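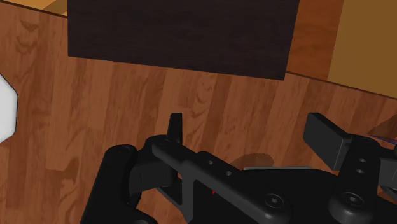 Soaking Time and Texture in a Cold Barley Salad

Student project report, Food Preparation and Nutrition
By a second-year student, Hallus kitchen group
July

1. Purpose

The project looked at one question: does soaking pearl barley before cooking change how it holds up in a cold salad? Most packages say soaking is optional. Our class recipe skips it, and the salads we made in the spring were fine on the first day and stiff on the second. I wanted to know if a longer soak would keep the grain soft after a night in the refrigerator, and if it would change how much dressing the salad needed.

2. Background

Barley firms up when it is chilled. The starch in the cooked grain sets again as it cools, in the same way leftover rice gets hard. Dressing helps some, but an oily dressing sits on the outside and does little for the middle of the grain. A grain that takes up more water during cooking should start out softer and have more room to firm up before anyone minds.

Pearl barley has had the hull and most of the bran taken off, so it cooks faster than hulled barley. I used pearl barley for every batch. The bag came from Potgieter, the bulk store near campus, and all the batches were weighed out of the same bag.

3. Ingredients

Each batch used the same amounts:

300 grams dry pearl barley
Water for soaking, where the batch was soaked
Plenty of water for boiling, lightly salted
1 cucumber, seeded and diced
A bunch of radishes, sliced thin
A handful of dill and a handful of parsley, chopped
2 scallions
Dressing of sunflower oil, cider vinegar, a spoonful of grainy mustard, salt and pepper

The first plan had crumbled feta in it. I took it out after the trial batch. The cheese was salty enough that tasters talked about the salt and left the texture boxes blank.

4. Method

There were 4 batches. Batch A was not soaked. Batch B was soaked for one hour, batch C for six hours, and batch D for 19 hours. Batch D was meant to be an overnight soak of twelve hours, but the kitchen was booked the next morning and I could not get in until the afternoon. I kept the number as it was and did not repeat it.

All soaking was done in the refrigerator in covered bowls. After soaking, the barley was drained and rinsed. It was then boiled without a lid until a grain bitten in half had no white dot in the center. This meant that the batches had different cooking times. I thought about boiling them all for the same time, but the unsoaked batch would have been undercooked and the comparison would not have told a cook anything useful.

Cooked barley was drained for five minutes in a sieve, weighed, spread on a sheet pan and left until it was no longer steaming. Half the dressing went on at that point. The vegetables and the rest of the dressing went in once the barley had cooled.

Each salad was divided in two. One part was served the same day. The other was covered and kept in the refrigerator until the next day, then tasted straight from the cold.

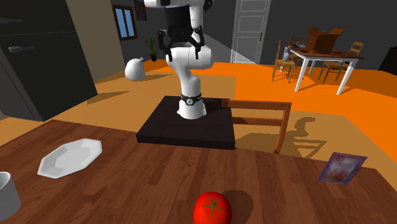 5. Tasting

Nine people from the Sarkon dining program tasted the salads. They were given small cups marked with letters and did not know which soak each letter stood for. They scored softness, chew and overall liking from one to five, and they could write a comment. Water and plain crackers were on the table.

The same nine people came back on the second day except for one, who had a lab. I left that person's first-day scores in. It may have moved the averages slightly.

6. Results

Cooking time went down as soaking time went up. Batch A took 38 minutes, batch B took 34, batch C took 25 and batch D took 21. The difference between C and D was smaller than I expected for so many extra hours.

On the first day the scores for liking were close together. Batch A did best for chew, and two tasters wrote that it was the only one that felt like barley. Batch D was called soft by most people and mushy by one.

On the second day the order changed. Batch A dropped the most in liking, with comments such as "hard in the middle" and "needs warming up." Batch C had the best score overall. Batch D stayed soft, but the grains had started to split and the dressing looked cloudy.

Drained weight also varied. Batch A weighed 813 grams after cooking and batch D weighed 339 grams more than its dry bag weight would suggest from the package chart, though I suspect part of that was water trapped between split grains. I would not rely on that figure.

7. Discussion

For a salad eaten the same day, soaking does not seem worth the planning. For one made the night before, a soak of six hours gave the best result and saved 13 minutes at the stove.

The weak points of the project are the small number of tasters and the single round of each batch. The refrigerator was also opened often on the first evening, and the bowls on the top shelf may have been warmer than those below. The cucumber gave off water overnight in every batch, which thinned the dressing. Salting and draining it first would take care of that.

8. Next steps

I would like to repeat batches A and C with hulled barley from Plernarholm, the farm shop that supplies the Hallus kitchen in the fall. It would need a longer boil. I would also add the second half of the dressing just before serving on day two and keep the cucumber separate until then.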